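袋子

我到Eklund上班的第一天，约洛钦·索拉尔帕教我的是怎么装袋，咖啡排在后面。

她把围裙给我，说机器你早晚会用，装袋不一样，装袋做错了，人家要走到楼上才发现，那时候你已经不在跟前了。她的中文是在这里学的，说得慢，但每个字都说完。我们店里的人都叫她约洛。她的工牌上写的是Yolotzin Xolalpa，字母很多，排得比别人的小一号。

Eklund开在Korkonwood一楼，门朝着电梯厅。Korkonwood是一栋办公楼，楼里什么公司都有，做翻译的，配助听器的，卖建筑软件的，还有几家我送了两个月外卖也没弄清楚是干什么的。店里卖咖啡和汤，早上咖啡多，中午汤多，下午又是咖啡。柜台后面有一张打包用的台子，台面是浅色的，上面有很多小斑点，咖啡渣掉在上面不容易看出来，所以要用手摸着擦。这也是约洛教的。她说看没有用，要摸。

装袋的顺序是这样的：先把袋子撑开，底压平，再放杯托，再放杯子。杯托不能先插好杯子一起放进去，因为我们的袋子窄，连杯子一起放，手会卡住，一急就碰歪了。如果有汤，汤在最下面，上面垫一张纸，再放别的。小票不贴在袋子上，折一下，夹在绳子提手和袋口中间。

我问为什么不贴，她说贴了，撕下来会带掉一块印的花，有些人要留袋子的。

我当时觉得没有人会留这种袋子。

袋子是上一任店长订的，供货的叫Florley，最低一千个起订。袋子白底红图案，侧面也有红的，绳子是白的，正面斜着印了一行英文，Happy Every Day。店长订的时候说是过年用，到货时年已经过完了，后来店长也调走了，袋子就一直放在水池对面的柜子里，平时外送用它。约洛对这批袋子没有意见。她说在她老家，送人东西一定要有个袋子，哪怕里面只是两个玉米饼。

第二件要学的事是盖盖子。

杯子有好几种，白的是普通杯，绿的是厚一点的，外送都用绿的，配黑盖子。黑盖子换过一次供货商，换成了Grurnari，便宜一些，盖上去的声音也不一样。原来的盖子压到位了会响一下，Grurnari的不响，全凭手感。约洛让我盖好一个，里面装半杯水，然后把杯子放倒在台子上。

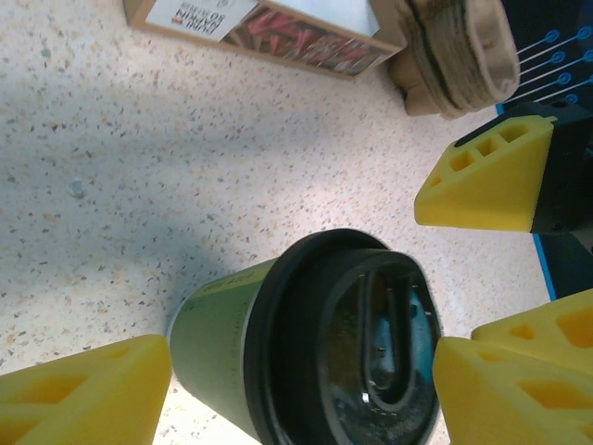
“等一分钟。”她说。

我们就等着。这一分钟里有个人来点了一杯热水，她去倒了，回来接着等。她用手指在盖子边上抹了一圈，看看手指，又抹了一圈。

“再来一个。”她说。

我那天一共盖了多少个，记不清了，手掌根的地方盖得发红。她说不要用手掌根，用两个大拇指，从对着自己的这边开始往两边走，走到对面碰头。碰头以后不要松手，再按一下。最后按的这一下，别人一般不按。

下班以后我在公交车上，两个大拇指还在包上这么走。

第三天开始她让我送外卖。楼里的外卖不算多，大部分人自己下来拿，顺便在电梯厅站一会儿。固定要送的只有几家，其中一家是1044。

1044每天十一点要两杯热拿铁，一杯不加糖，一杯加两份糖。备注写得很固定：请敲门，放门口的凳子上，谢谢。约洛把这个单子叫作“十一点”。她看一眼钟就说，十一点了，意思不是时间，是那两杯。

我第一次去，十楼走廊很长，1044在拐过去以后的倒数第二间。门上贴着配助听器那家的名字，字不大。门口果然有一张凳子，木头的，凳面磨得很光。我把袋子放上去，敲了门，里面有个女的说好，声音很大。我等了一下，门没有开，我就下去了。

我跟约洛说，里面的人嗓门真大。

她说：“她爸爸耳朵不好。她跟谁都这么说话，习惯了。”

“你见过？”

“见过一次。她爸爸在里面磨耳模，就是塞到耳朵里的那个东西。他自己也戴，自己给自己磨的。”

“他耳朵不好，还给别人弄耳朵。”

约洛说那有什么，然后去换磨豆机里的豆子了。

过了一个多星期，有一天我去送的时候，凳子上放着一个袋子。是我们的袋子，前一天的，叠得很平，绳子绕了两圈收在里面。袋子上没有纸条。我把新的放下，敲了门，里面说好，我把旧的带下来了。

约洛看见了，打开，里面是杯托，也是前一天的，擦过。

“她还回来的。”约洛说。

“这能再用吗？”

“给别人不行，给她自己可以。”她想了想，“你去问她。”

第二天我去问。我敲了门没有走，门里说好，我说我想问一句话，里面没有声音，我又大声说了一遍，门开了。开门的是个四十多岁的女人，头发用一支铅笔别着。我问她袋子的事。她说对，我就是这个意思，我们家一天两个杯子已经够多了，袋子你们来回用吧，用到坏。

她说这些话，整条走廊都能听见。她后面有一个台灯，台灯下面坐着一个人，背对着门，没有回头。

于是1044有了自己的袋子。约洛用铅笔在袋子底下写了1044，写得很小，写在外面看不见的折缝里。每天那个袋子上去，第二天再下来。杯托也跟着上下，用到边上起毛了，就换一个，袋子不换。

我后来算是会装了。约洛让我自己装，她在旁边做别的，不看。但是有一天中午忙，汤和咖啡的单子排在一起，我把杯托塞进袋子的时候塞斜了，一边高一边低，怎么压也压不下去。我想硬压，她伸手过来，抓住杯托露在外面的那一头，提起来，重新放。 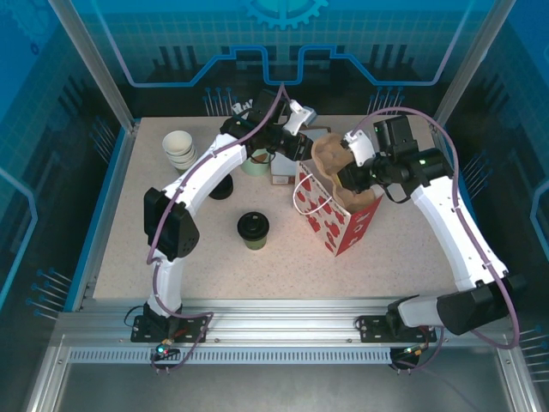
“你急什么。”她说。

我说后面还有单子。

她说后面的单子是后面的。她把袋底又按了一遍，四个角都按到，再放杯托，这回一下就下去了。她说窄的袋子也有好处，东西放进去以后不会倒。你放的时候麻烦一点，它在路上就老实一点。

那天下班她请我喝了一杯咖啡，放了桂皮，是她自己带来的。她坐在高凳子上，鞋脱了一只，说三月她要走了。

我问走去哪里。

她说先回家，她妹妹生了孩子，妈妈一个人看不过来。然后再说。她说再说的时候耸了耸肩，那只没穿鞋的脚在凳子的横杆上蹭来蹭去。

我问店里知道吗。她说知道，已经写了邮件，新店长回了一个“收到”。

我不知道应该说什么，就问她那我十一点的单子有拿不准的地方问谁。她说十一点的单子有什么拿不准的，两杯拿铁，一杯不加糖，一杯加两份糖。我说也是。

她走之前要盘一次货。盘货的单子上日期填的是2026-02-22，是她填的，她的数字2总是有一个圈。那天我们把柜子里的东西都搬出来，一样一样放在台子上。杯子论条数，盖子论包数，勺子称重量。只有袋子没有办法，压紧了和松开了差很多，只能一个一个数。

我数，她记。我数到一百二十几的时候，有人敲柜台要一张餐巾纸，我给了，回来就忘了数到哪里。她说重新来。我说大概记一个就行了，这个袋子又不值钱。她没说话，把我数过的那一摞推回来，跟没数过的合在一起，拍齐。

第二遍我数出声来。数完是一百七十八个。

她写上178，又在旁边写了一个加一。

“加一是什么？”

“1044的。”她说，“在楼上，也是店里的。”

我说那个都快用烂了。她说没烂，她昨天看过，就是绳子有一边的结松了，她打了个新的。她说订来差不多一千个，用出去的那些，最后都去哪里了，谁也不知道，只有这一个知道在哪里。她是当一件平常事说的，说完就把盘货的单子夹到板子上，去关柜子的门。柜子的门有点下垂，要往上抬着才能关。

最后那一天，她还是上早班。她没有让大家做什么，店长从别的店打来电话，说了几句，她嗯了几声，说谢谢。有几个老客人知道，跟她握了手。卖建筑软件那家的一个小伙子要跟她合影，照了，她笑得很不自然。

差几分十一点，她说，今天你打奶，我装袋，我们一起上去。

我打了奶。不加糖的那杯，她在盖子上用笔点了一个点，另一杯点两个点。这是她定的记号，我也一直这么点。她盖盖子，两个大拇指走过去，碰头，按一下。然后她蹲下去，在台子下面的筐里找1044的袋子。

没有找到。

“昨天你拿下来了吗？”

我想了一下，前一天凳子上没有袋子。我送上去的时候凳子是空的，我以为他们忘了，就放下新的走了。新的那个是我从柜子里拿的，我没有在底下写字。

我照实说了。

她站起来，说没关系，拿一个新的吧。她从柜子里抽了一个出来，撑开，立在台子上，拿手从里面把四个角顶出来。 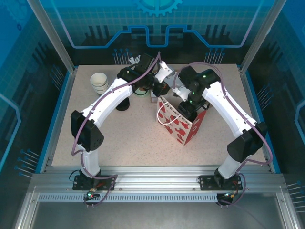
她一只手扶着，在台子上摸那支铅笔，摸到了，又放下了。

“不写了？”我问。

“不写了，你以后自己看着办。”

我们坐电梯上去。电梯里有两个人，都是去别的楼层的，一个在看手机，一个抱着一盆绿萝。约洛提着袋子，另一只手托着袋底。她一直是这样提的，绳子只是扶一下，重量在底下。她也这么教过我，但是我没有学会，我嫌占手。

十楼到了。走廊里刚拖过地，有一股消毒水味。我们拐过去，走到倒数第二间。凳子上有个袋子。

是那个旧的。绳子上有约洛打的结，袋口的边已经软了，有几道折痕发白。里面有东西，没有叠平。

约洛没有去拿，先敲了门。里面说好，声音很大。她等着，没有走。过了一会儿门开了，那个女人站在门口，头发上还是别着铅笔。

“是今天吧？”她说。

约洛说是今天。

“我上次听你说三月，我问了你们那个小姑娘，她说是今天。”

小姑娘是我。她是问过我，在电梯里碰见的时候，我以为她是随便问问，所以也随便答了，答完就忘了。

她说：“袋子昨天没还，我爸要用。你看看。”

约洛把旧袋子提起来，打开。里面还是杯托，杯托的一个孔里放着一个小盒子，是装耳模的那种小盒子，带盖的。另一个孔里塞了一团棉花，大概是怕晃。约洛把盒子打开，里面是一对耳塞，半透明的，边上磨得很圆。

“坐飞机戴的。”那个女人说，“他说你那个路远，要转机，机上孩子哭什么的。没量过你的耳朵，他说看一眼就行，他上次看过一眼。不合适你别硬塞。”

台灯下面的人这时候转过来了。他比我想的要老，眼镜推在额头上，朝我们抬了抬手，又放下去，放回桌子上。他说了一句话，声音很小，小得我没有听清。他女儿声音那么大，他自己声音倒这么小。

约洛听清了。她用很大的声音说：“我现在就试！”

她就站在走廊里试。左边那个一下就进去了，右边的转了一下，也进去了。她站了一会儿，眼睛看着天花板。我不知道她听见了什么，或者没听见什么。我问她怎么样，她没有反应，我又问了一遍，她指指耳朵，摆摆手。

那个老人点了点头，把眼镜从额头上拉下来，转回去接着干活了。

她女儿把新袋子拿进去。拿的时候托着底。门关上之前她说，明天还是两杯。

这句话是跟我说的，我说好，说得也很大声。

下去的时候约洛一直戴着那对耳塞，旧袋子提在手里，另一只手托着。电梯在六楼停了一下，没有人进来。到了一楼她才摘下来，放回小盒子里，盒子放回杯托的孔里，棉花也塞回去。

“这个袋子我带走了。”她说。

我说盘货的单子上有。

她想了想，进去把夹在板子上的单子拿下来，找到178旁边的加一，画掉了，在画掉的地方签了一个名字。她的名字长，签到格子外面去了，签到了勺子那一行。

中午开始上汤，人多起来，我没有看见她是几点走的。她的围裙洗过，挂在柜子门里面的钩子上，口袋里有那支铅笔，还有半根桂皮。

第二天的十一点我一个人做。我打了奶，点了记号，盖了盖子。上去的时候凳子上有个袋子，叠得很平，绳子绕了两圈收在里面。我把它带下来，在水池边把杯托擦了擦，把袋子翻过来，找到底下那道折缝，写上1044。

我写得比她的大，折缝里放不下，最后一个4有一半在外面。

后来又来过一个新人，是个男孩，手很大，手伸进袋子里更容易卡。我让他先放杯托，再放杯子。他问我汤的袋子为什么不贴小票，我说有些人要留袋子的。他说谁会留这个。我让他把盖好的杯子放倒在台子上，等一分钟。

他等了一会儿就要去拿，我说还没到。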